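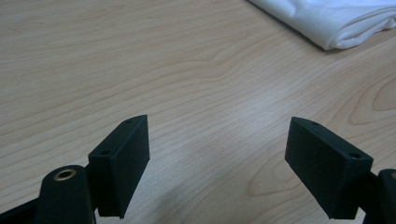 Helstead's Repair Night Is Back, and It Has More Tables

Mar 30, 2019

Good news if you've got a wobbly chair sitting in the garage (I have two, and one of them has been out there since my daughter was in middle school). The Helstead repair night is starting up again next month in the old Partington shoe store on Stonard Street, and this time there's room to sit down!

If you missed the first one in February, it was packed. I got there a little after six with a lamp under my arm and the line was already past the bakery. Rosalind Lindqvist, who set the whole thing up, told me 385 people signed in at the door that night, and they only had 17 fixers to go around. "I thought we'd get my neighbors and a few toasters," she said. I never did get my lamp looked at, but I had a very nice talk with a man about zippers.

So what's different? More tables, for one – the good wide kind with a pale wood top, so you can spread your screws out and still have a place for your coffee. There will also be a separate corner for sewing, run by Teodora Angelovski, and she says to please wash it before you bring it. Bikes go around back with Osvaldo Seixas. He'll do brakes and flats but no electric bikes, at least for now.

It's still free. There's a jar by the door for parts and glue, and last time it took in $489, most of it in ones. The store's owner is letting them have the space through the summer, and after that they'll need to find someplace else, so if you know of a big room with decent light and plenty of outlets, Rosalind would love to hear from you.

Doors open at six and they stop taking new items at eight. One item per person to start with, and you can get back in line if it's slow. I'll be the one with the lamp.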